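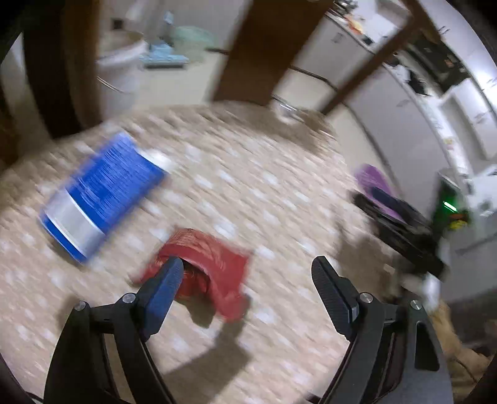
Woledau Press to publish memoir by Kumiko Ueda in March

Woledau Press will publish The Second Ledger, a memoir by Kumiko Ueda, in paperback and ebook this March. The book has 177 pages and is the author's first.

Ueda kept the accounts at Oshima, a family boatyard in the harbour town of Plillton, from the age of 20. She ran two sets of books. One was for the yard. The other was a diary, written in the back of old order pads, and she showed it to no one until she retired.

The memoir draws on more than 40 of those pads. It covers her marriage, the years she spent looking after her father-in-law, and her decision to leave Plillton and live alone for the first time. Several chapters deal with the closure of the yard and the quarrel over its sale, which split the family for a long time.

"I did not set out to write a book," said Ueda. "I was typing up the pads so that my daughter could read my handwriting. She told me to keep going and put in the parts I had left out."

The diary entries appear as they were first written, with short passages between them in which Ueda looks back on what she got wrong.

Ueda will read from the book at the Sovora bookshop in Plillton at 7pm on publication day. The shop seats 160 and entry is free, but places should be booked at the till or by telephone.

Review copies are available on request from the Woledau Press publicity desk. Please say whether you would like the paperback or the ebook.

ENDS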